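Grernero is looking for people who are good at tidying up and don't mind being studied while they do it. If you have ever been told you load a dishwasher wrong, we would still like to hear from you. There are several schools of thought and our software has to meet all of them.

## The job

**Chore demonstrator, part time.** Home visits and studio days, 2 positions open, starting in March.

You will carry a hand-held gripper with two fingers and use it to do things that you could do much faster with your own hand. You pick up cups, packets, socks, remote controls and the lids of things. You put them where they belong, or where the day's instruction sheet claims they belong. The recordings go to our small group working on the question of whether a machine can be trusted alone in a bedroom with a basket and a mess.

The current answer is no. Our best arm, which everyone calls Demden after the street we used to rent on, can clear a coffee table in the time it takes you to watch a movie about someone clearing a coffee table. It is very good with blocks. Few households report a serious block problem.

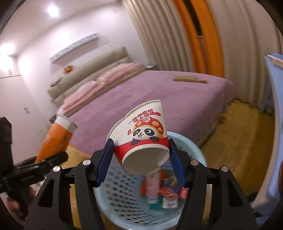 *Page last changed: March, by H. Magnusson (pay section corrected, typo in "gripper" fixed)*

Paper cups are a good place to start. They weigh almost nothing, they crush if you squeeze them like you mean it, and people leave them in every room of the house. A cup held upside down over a laundry basket is an easy decision for you. A machine has to work out that it's a cup, which way up it is, how hard to pinch, and whether the basket is for trash, toys or shirts. We have a list of 537 household objects that we would like handled by as many different people as possible, and the cups are among the friendlier ones. Wait until you get to fitted sheets.

## What you would do

- Work in real homes, ours and other people's, in bedrooms, kitchens and the sort of hallway where shoes collect
- Repeat a task until you are bored with it, then do it again a little differently
- Drop things, and keep going when you do (we learn a lot from drops)
- Write a few plain lines after each session about what was awkward
- Put the room back as you found it, including the mess, if the household asks for that

## What we ask for

A steady hand and some patience. You should be able to bend, kneel and get up again without making it a project. No technical background needed. Two of our best demonstrators came from hotel housekeeping and one from a bakery, and all three were better at this than the engineers, who tend to stop and think.

Left-handed people are very welcome — we have far too few of you.

You should be fine with having your hands recorded. Faces and voices are removed before anyone on the research side sees the material.

We can't use people who straighten up the room before we start. We understand the urge.

## Pay and hours

$40 an hour, travel time included, in shifts of four hours with a proper break. Most people do two or three shifts a week. Lunch on studio days comes from Lahtinen across the parking lot, and you can have anything except the fish soup, which sells out before we get there.

## Will I be training my replacement?

People ask this at every interview, so here goes. If you mean at folding towels, we hope so, eventually. If you mean this month, Demden spent most of last week on one pillowcase, and the pillowcase is ahead. Our partner shop, Disby, lets us try shelf restocking after closing, and the night staff there have stopped looking worried and started bringing snacks.

## How to apply

Send a few lines to Rutilio Jaramillo through the contact form. Skip the résumé if you don't have one handy. Tell him which household chore you do well and which you avoid, and when you are free. Hjørdis Magnusson runs the trial sessions, which last 2 hours and are paid at the full rate whether or not you join us afterward. Wear socks you don't mind other people seeing, as most homes ask for shoes off at the door.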